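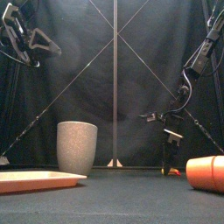
Two arms, a cup, a tray and a flower pot on its side.

The rulebook for benches like this one runs, at Nokport, to 40 pages. I have read all of them, which puts me in a small club with Arnulfo Salazar, who wrote them. Page 14 tells you how to greet a visitor. Cables get one paragraph, and it says they should be "managed".

I like rules. I have even proposed a few, most of them in June, when everyone who might object was away. But a good rule should be something a tired person can check by looking. Is the raised arm clear of the table? Does the cable loop have room when the wrist turns? Is that pot meant to be lying down? Write it in the log, then, or someone tidy will stand it up and spoil a morning's work.

Gosham went the other way and asked for a signature before each run. By the end of the first year they had 2,197 signatures and the same dented gripper. I asked to see the form. It had a box marked "area safe", and you'd need to be a very gloomy sort of person to leave that blank.

My own list has five lines and is taped up where people stand. Where the arms park. What is on the table, and which way up. Who may move it. Who has the stop button in reach. When the tension in the brace cables was last looked at, with a date, in ink.

Salazar thinks this is thin. He points out that it doesn't cover liquids, ladders or guests. He's right about the ladders, and I've told him I'll add a line if he takes out page 14. He has asked for that request in writing, on the proper form, and I am still trying to find out which form it is.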